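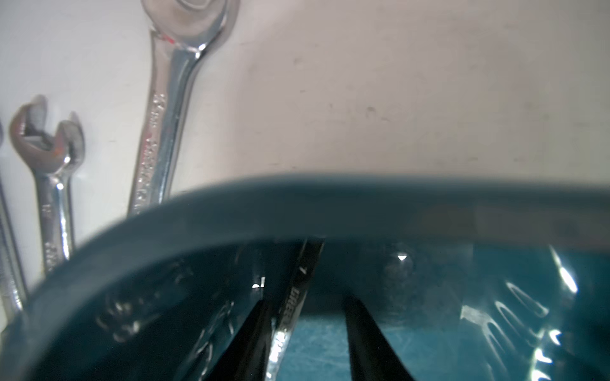 Chapter 6
Looking from the Wrist

So far in this book I've let you cheat. In Chapters 3 and 4 our camera hung from a nice stiff bracket over the table, it never moved, and the things we asked it to find were matte wooden blocks that could have been made for the purpose (they were, I painted them myself one February and still have orange under a fingernail). You wrote a detector, you got a position in table coordinates, the arm went there and you felt pretty good. I hope you did, anyway!

In this chapter we move the camera to the wrist and swap the blocks for hand tools. Wrenches, mostly, and screwdrivers, and a plastic bin to keep some of them in. Nearly everything you wrote for the overhead camera will still run. A fair bit of it will give you wrong answers, and it will give them with great confidence, and sorting that out is what the next several sections are for.

You'll need the Bokotau workspace from Chapter 5, with the transforms filled in. If you skipped the hand-eye calibration at the end of that chapter (I know some of you did, Reshma Swanepoel teaches from this book and she reports back to me), please go and do it now. I'll wait. The code in 6.3 assumes that the transform from gripper to camera is good, and it doesn't check.

6.1 Why tools are such a pain

I started working on tool sorting at Pradonell, where the job was to take a mixed pile off a bench and put everything back in its proper bin. Before that I'd spent a long time on cardboard boxes. A cardboard box is a lovely thing for a perception person. It has corners, it's the same brown from every side, and when you move your head it stays the same brown.

Now think about a chrome combination wrench. It has hardly any color of its own. What the camera gets is a smeared picture of the room, bent along the shaft, with a very bright line down it where the lamp is. Move the camera a little and that line slides along the metal. If your feature tracker grabbed onto the line, congratulations, you are now tracking the lamp.

I did this for a whole week. My pose estimate kept drifting toward the gripper as the gripper came down, and I was sure I had a sign wrong somewhere in the kinematics. I rewrote the transform code twice. Then Damian Ostrowski walked over, held a sheet of paper between the lamp and the bench, and the drift went away. He didn't say anything, he just stood there holding the paper – I've never been so annoyed with anyone.

So the first habit I'd like you to pick up is to be suspicious of bright pixels. A highlight tells you something about the surface and the light together, and if you only know one of them you can't say much about the other. In 6.4 we'll build a mask that throws out saturated regions before feature matching. It's a dull little function and it did more for my results than any of the clever stuff.

Depth doesn't rescue you, by the way. People always ask about this. Most depth cameras that fit on a wrist work by matching patterns between two views or by projecting light and looking for what comes back, and polished steel spoils both. You get holes where the wrench is. Sometimes you get a depth reading of something the wrench is reflecting, and then your planner politely tries to reach through the table. Ratex, the planner we use throughout, will refuse a goal like that as long as you've given it a table to collide with. Give it a table.

6.2 What changes when the camera rides along

Let me write down the chain of transforms again, in words this time, as I find it sticks better. A point seen by the camera is in camera coordinates. To get it into gripper coordinates you use the hand-eye calibration, which is fixed. To get it from there to the base of the robot you use the forward kinematics, which changes every time a joint moves.

That last part is where the trouble sits. With the overhead camera, an image that was 200 milliseconds old was still perfectly usable if the tools weren't moving. With a wrist camera, an image that old was taken from somewhere else. You must pair it with the joint angles from when the shutter was open. If you pair it with the joint angles you happen to have right now, your wrench will appear to swim about whenever the arm moves and snap back into place when it stops. Swimming objects are a timestamp bug until you've proved otherwise. I'd put that on a mug if I thought anyone would buy it.

The second change is scale. From overhead, a wrench is a modest number of pixels and stays that way. From the wrist it starts small, and by the time you're ready to close the fingers you may be looking at a piece of shaft with both ends out of view. A detector trained on whole wrenches has nothing to say about a piece of shaft. Zdeňka Ďurica, who wrote the first version of our tool detector, handled it by keeping the last good estimate and only letting the close-up images nudge it sideways. We'll copy her.

The third change, and my favorite, is that things get in the way. A bin seen from directly above is an outline with tools in it. Bring a wrist camera down low beside the same bin and the near rim can swallow half the view. It will be blurry too, as it sits closer than the lens wants to focus. Tools lying past the bin lose their lower ends behind the plastic, and a detector will happily report a short wrench where there is a long wrench partly hidden. It'll also join up a handle inside the bin with a shaft outside it if they happen to line up. (Mine once found a screwdriver with an open-end wrench for a blade. I kind of wanted one.)

The fix is to let the map of what you already know take part in the seeing. We know where the bin is. We know its height. So we can work out which pixels the rim must cover from this particular pose and mark them as "can't say". That phrase matters in the code. Every cell in our scene map will have three states: free, occupied and can't say. A lot of beginners' code has only the first two, and whatever is hidden ends up counted as free. Alcides Ospina has a dented gripper finger on his desk at Sibiya from exactly this.

6.3 A first program: look, move, look again

We'll start simple. The program goes to a viewing pose, takes an image, runs the detector, and picks the tool with the highest score. It moves partway there and looks again. If the new estimate agrees with the old one to within six millimeters, it carries on. If it doesn't, it backs off and tries a different viewing pose.

Notice that we never move all the way on one look. Students find this slow, and it is slow. Yolandi Engelbrecht timed my version against hers, which went straight in, and hers was quicker on every single pick that worked. You can guess how the afternoon went after that.

Before you type anything, do this on paper. Draw a bin from the side, put a wrench on the table behind it, and put a camera 40 centimeters up on the near side. Draw the line from the camera over the rim to the table. Everything under that line is can't say. Now lower the camera and draw it again. Watch how fast that hidden wedge grows, and keep the drawing, you'll want it for Exercise 2.

Now open look_again.py in the Bokotau workspace. The function choose_view is empty apart from a comment, and that's where we begin.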